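Home | Features | Town and Trade | Letters | Past Issues | Subscribe

The Box at the End of the Street

When a town decides to take back its cardboard, it learns a good deal about how its people live

By Fitriani Harahap

The collection truck leaves the Undthorpe depot at 5:40 on a Wednesday morning, before the bakery lights come on. By the time it reaches the river it has made 70 stops, most of them at shops that closed the evening before and left their flattened cartons tied in string by the back door. The string is a local rule. Tape is not accepted, and neither is plastic strapping, which catches in the baler and has to be cut away by hand.

Undthorpe has collected cardboard apart from its other waste for nine years. The service began with the market traders, who paid by the sack to have their boxes removed and who had long complained that they were paying to throw away something of value. The town council agreed to a trial on two streets. The trial was to last until June and then be reviewed. The review was held, the trial was extended, and in time the word "trial" was dropped from the side of the truck.

The service now covers 3180 households and 212 businesses. It is run by the council through a small public company, Codstead, which also looks after the allotments and the town's two car parks. The arrangement is an unusual one, and it has been questioned more than once at budget meetings. Those who defend it point out that the same yard, the same weighbridge and much of the same staff can serve all three duties, and that cardboard is a trade with slow weeks and very busy ones. In the slow weeks the crew mends fences.

A change in the material

What the crew picks up has altered since the service began. In the early years the load was made up chiefly of large, plain cartons of the kind that bring canned goods and paper towels to a store. These were thick, clean and much alike, and a mill would pay a fair price for them. Today the greater part of the load comes from homes. It consists of mailers, folding boxes, shoe boxes, book wraps and shallow trays with lids, many of them small and few of them the same size.

Small boxes make poor loads. They trap air, and they are often put out whole. A carton that has been flattened takes up a fraction of the space of one that has not, and a truck full of unflattened boxes must return to the depot long before it has earned its fuel. Codstead's own records show that the spring routes, when residents clear out closets and spare rooms, are the worst in this respect. The crew has authority to leave unflattened boxes at the curb with a printed card. It seldom does so.

The grade of the board has changed as well. Lighter boards have come into use across the trade, and they serve well enough for one journey. They are less able to stand a second. Fibers shorten each time paper is pulped and formed again, and a sheet made mostly from short fibers will tear and crush more easily than one with fresh pulp in it. Mills manage this by blending. A town at the far end of the chain can do little except keep its bales dry and free of food.

The case for using a box again

It is for this reason that Undthorpe has lately taken an interest in reuse. A box that is emptied, folded and filled again has skipped the pulping stage altogether. The idea is an old one. Fruit growers in the valley sent out their crates with a deposit well into the last century, and older residents recall taking them back to the station for a few coins.

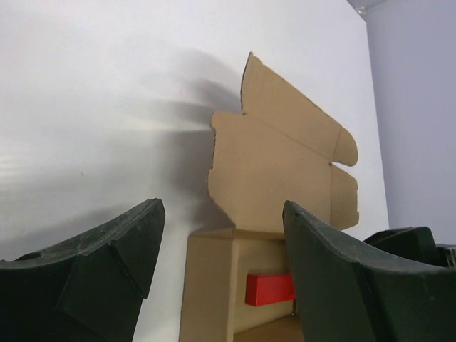
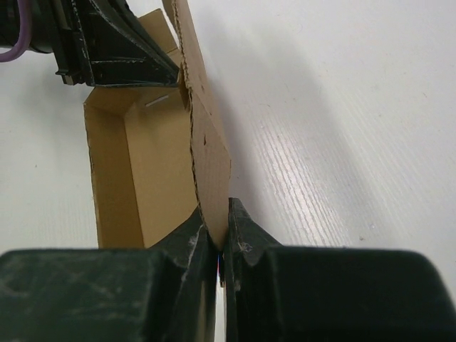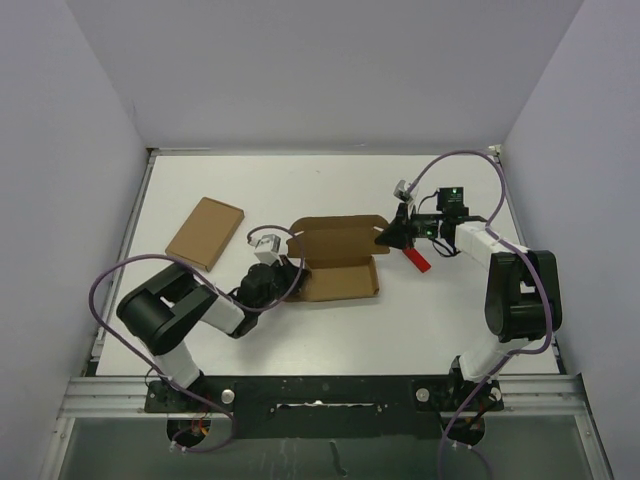
An open box on a white surface.

Reuse depends heavily on how a box was made in the first place. A carton with a tucked lid can be opened and shut many times. One that is glued along every seam and opened with a tear strip is finished the moment it arrives. Between the two lies a wide class of boxes that might have been used again if the person opening them had found the right edge. Designers have known this for decades, but the cost of a better closure falls on the sender and the benefit goes to somebody else.

The Steiner Exchange, which occupies the former feed store on the east side of the market square, is the town's attempt to make some use of that benefit. Residents may leave sound boxes there on any weekday between nine and four. Anyone who needs a box may take one. There is no charge and no limit, although people moving house are asked to call ahead. The boxes are sorted by size onto long shelves, and the very largest stand on end by the door.

Demand has surprised the council. The Exchange was expected to serve households, and it does, but its steadiest customers are small firms. A candle maker takes the shoe boxes. Two secondhand booksellers take nearly everything under a foot in length. A seed merchant collects shallow trays in late winter and brings a good number of them back in early summer, rather the worse for damp.

The Exchange has also had its critics. The owner of a packing supply shop nearby wrote to the council to say that she could not compete with a free product housed in a public building, and her letter was taken seriously. The rules were amended so that no business may collect more than 70 boxes in a week. Several of the firms concerned have since opened accounts at her shop for tissue, labels and tape, and she has withdrawn her complaint, though not, she has made clear, her opinion.

Money and weather

None of this pays for itself. The price of baled cardboard moves sharply from one season to the next, for reasons that have little to do with Undthorpe. When the Dendik mill, 30 miles down the river, closed one of its two lines for repairs, the yard held its bales under tarpaulins for seven weeks. Rain got in. The lower tiers had to be sold at the mixed paper rate, and the loss was set against the car parks.

A covered bay has been on the list of works since then. It would hold 700 bales, enough to carry the town through a poor quarter, and the drawings have been approved. The money has not. Council members who favor the bay argue that the town already bears the cost of going without one, in wet board and hurried sales. Those who oppose it observe that a roof over cardboard is difficult to explain to residents who are waiting for a roof over the bus stop.

Meanwhile, the daily work goes on much as before. The baler is run from seven until noon, while the yard's power rate is low. Each bale is weighed, tagged and stacked with the tags facing out – a habit adopted after an inspector from the mill spent most of a morning on a ladder. Pizza boxes are pulled by hand and sent for compost. Waxed cartons from the fish stall go to general waste, and have been the subject of four separate letters to the stallholder.

The council will consider the service again at its autumn session. Three matters are set down for discussion: the covered bay, a second collection day for the streets north of the river, and a request from the Exchange to open on Saturdays until one o'clock.

Contact the editors | Advertise | Copyright, all rights reserved | Back to top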